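Projets étudiants > Vie pratique > Rapports de fin de semestre
Ce site utilise des cookies pour mesurer sa fréquentation. Accepter - Refuser - Personnaliser

Ranger la petite pharmacie et les petits appareils d'une table commune
Rapport de projet, atelier Organisation domestique, Draltville
Remis le 2/6/23

Quand nous avons choisi ce sujet au mois d'octobre, il faut bien avouer que nous le trouvions un peu modeste à côté de ceux des autres groupes, qui parlaient de rénovation de cuisine ou de mobilier pliant. Et puis nous nous sommes prises au jeu ! Tout le monde a chez soi une table où finissent les médicaments entamés, les chargeurs, les mouchoirs et le ventilateur de l'été, et personne dans notre petite équipe n'avait jamais réfléchi sérieusement à la manière de la remettre en ordre.

Le projet, que nous avons baptisé Rokitz, part donc d'une question toute simple : comment trier ce mélange pour que chacun retrouve ce qu'il cherche, même un soir de mal de gorge, sans tout renverser ? Nous disposions d'un budget de 200 euros et nous en avons dépensé 162, surtout en cartons, en étiquettes et en petites fournitures.

1. Le point de départ

Nous avons travaillé sur une table ordinaire, couverte d'une nappe à carreaux clairs et d'un grand tapis rouge orangé. Le tapis sert de zone de tri : on y pose ce qui n'a pas encore de place. Les paquets de mouchoirs et les grosses boîtes vont au fond, et le carton ouvert reçoit les boîtes de médicaments.
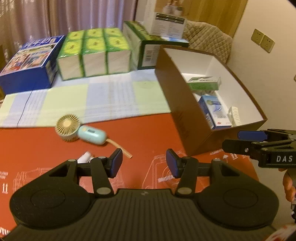 La première règle que nous nous sommes donnée concerne justement le carton. Il doit rester ouvert pendant toute la séance, et les boîtes s'y rangent debout autant que possible, avec le nom tourné vers la personne qui range. Au début nous les couchions pour gagner de la place - une fausse bonne idée, parce qu'il fallait ensuite soulever trois boîtes pour lire la quatrième. Nous avons perdu pas mal de temps avec cela avant de changer d'avis, et nous le racontons ici pour les groupes qui reprendraient le sujet.

2. Le tri sur le tapis

La deuxième étape est celle que nous avons préférée. On rassemble les petits objets au milieu du tapis, sans chercher à faire joli, puis on les sépare en deux familles : ce qui soigne et ce qui se branche. Cela paraît évident une fois écrit, mais dans un tas un flacon blanc et un chargeur blanc se confondent très bien quand on va vite.

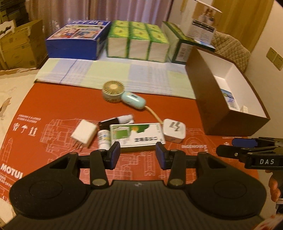
Figure 2. Boîte blanche, flacons, adaptateur et chargeur regroupés sur le tapis avant la séparation.

Les flacons nous ont demandé plus d'attention que les boîtes, car ils roulent dès qu'on les couche. Nous avons essayé un petit bac Brivell, un peu trop haut à notre goût, puis un simple couvercle retourné, qui nous a donné entière satisfaction. Pour le ventilateur à main, avec son cordon, nous avons longtemps hésité ; il a fini chez les appareils, le cordon replié contre le manche.

3. La lecture des emballages

Une partie des produits porte des inscriptions en chinois, et nous avons voulu que le classement tienne compte de ce qui est écrit sur la boîte et pas seulement de sa couleur. Pour chaque produit, on relève le nom, l'usage et la contenance, puis on décide de son emplacement. Les produits pour la bouche, par exemple, forment un petit groupe à part, facile à attraper.

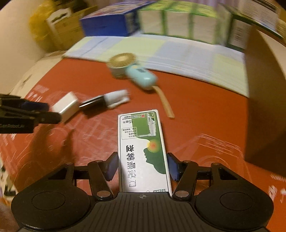
Il nous a semblé utile de garder un feutre à portée de main pendant cette étape, pour inscrire la date d'ouverture sur une étiquette (jamais directement sur l'emballage, où elle risquerait de cacher la notice ou la date de péremption). Nos étiquettes viennent de la papeterie Rusu, elles collent bien et se retirent sans déchirer le carton.

4. Ce qu'il reste à faire

Nous aimerions reprendre la méthode avec des personnes qui n'ont pas participé au projet et voir si elles retrouvent leurs affaires aussi facilement que nous. Il faudrait aussi une vraie solution pour les câbles, que nous avons un peu négligés, et une fiche plus courte que la nôtre, qui tient sur deux pages bien serrées. La version à imprimer est rangée à l'atelier avec le reste des étiquettes, dans le classeur vert.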